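The Morham kitchen class moves on to steamed buns in May. Sign-up is at the front desk, and the fee is 4 dollars, flour included. We will use the electric steamer with the steel pot and the white base.
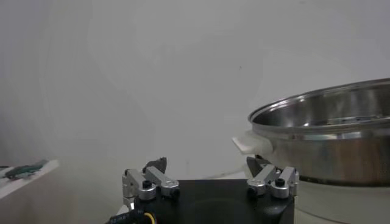

## Buns for the Avstead lunch

Vsevolod Lysenko is taking orders for the lunch until 6/5/23. Plain and pleated buns cost the same. Please bring your own plate or box, and leave the glass lid by the steamer when you are done.

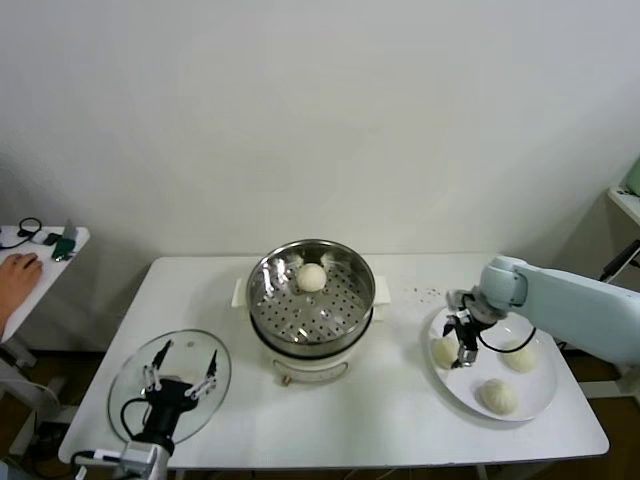
*One bun in the steamer, three on the plate.*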